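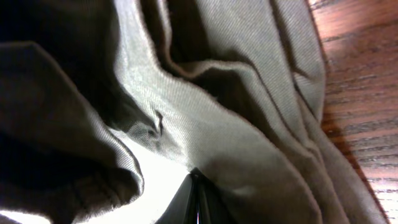
Khaki twill on a wood surface. 

Buyer's Agent / Showing Partner
Herrero & Okberg Realty, Landomton office
Posted Wednesday, November 11, 2020

Hi! I run the Landomton office of Herrero & Okberg, I sell houses, and I need help. I've been a licensed agent for 14 years, most of them right here in town, and this fall has been the busiest I can remember. My phone is never off the charger, I've eaten lunch in more driveways than I'd like to admit, and I keep telling perfectly nice buyers that I can't get them into a house until Saturday. By Saturday the house is gone. So I'm hiring.

What I want is one buyer's agent who'll start out as my showing partner and take on their own clients as soon as they're ready. You'd be out with buyers in Landomton and across the river in Norelance, which is where a lot of our first-time buyers end up looking once they see what a three-bedroom costs on this side. You'd open doors, answer questions, write offers with me (and then without me), sit through inspections, and call people back. Oh, the calling back! If you hate the phone, please don't do this to yourself.

A bit about the office. We closed 44 sales last year, which is good going for a place our size, and we have 723 past clients on our mailing list. They get a real card from us on the anniversary of their closing, and yes, you'd be signing some of those. Most of our business comes from those folks and their cousins and coworkers. I don't buy leads and I won't ask you to knock on doors. I will ask you to show up at the Norelance street fair when we have one again, and to remember people's dogs.

You'll need:

An active real estate license in this state, or your exam already scheduled. If you've finished the coursework and you're waiting on a test date, write to me anyway, I know how slow it's been.
A car that runs and that you don't mind cleaning.
Evenings and one weekend day most weeks. I take Sundays and you'd take Saturdays, though we can swap.
Decent writing. Buyers read our emails at eleven at night when they're nervous, so they have to make sense.

It'd be great if you also speak Spanish, or if you've worked with VA loans before. I don't care whether you've been a top producer someplace. One of the best agents I ever worked with came from a shoe store.

Now money, because I hate ads that skip it. For your first few months you'd get $1,623 a month as a base, plus a flat fee for each closing you helped with. Once you're bringing in your own buyers we move to a commission split, and I'll show you the split on paper at our first meeting. The office pays for your sign riders, lockbox access and business cards. Your license renewal and board dues are yours. There's no desk fee.

We're still doing showings by appointment with masks on, one household at a time, and I'd want you to be comfortable with that. Team meetings are on video for now. I miss the donuts.

I'd love to have somebody settled in well before March, when the spring listings start piling up and I stop being a patient teacher. If you can start sooner, even part time while you wrap up another job, tell me.

To apply, send a short note and a resume to the Landomton office through the contact form on our site, and put "Showing Partner" in the subject line. In the note, tell me about a house you've lived in and what you'd say to a buyer about its worst feature. A paragraph is plenty. I read every one myself, usually at night, and I'll write back to you either way. First chats are by phone, then we'd go walk through a listing or two together so you can see how I work and I can see how you talk to people.

Brokers and recruiters, please don't call about this one.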